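Cambio de funda para la tableta

La funda Masri me duró casi 2 años. Se despegó primero la solapa y en junio dejó de sujetar el soporte, así que la tableta se caía hacia atrás cada vez que tocaba la parte alta de la pantalla. Pesaba 300 gramos, demasiado para llevarla en el bolso.

Miré la Trallora, que trae teclado, pero no escribo tanto en la tableta. Al final compré la Grorby, sin teclado y con cierre magnético. La uso sobre todo en la cocina, para leer recetas y el correo mientras desayuno.

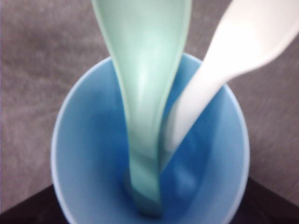
Vaso azul y cuchara verde menta.

El soporte tiene dos posiciones. La baja va bien para escribir, la alta se queda algo corta para ver vídeos. El imán apaga la pantalla al cerrar, aunque si doblo la tapa hacia atrás a veces también la apaga. Najwa Khoury tiene el mismo modelo y le pasa igual.

Los bordes dejan libres el conector y los botones de volumen. De momento me la quedo.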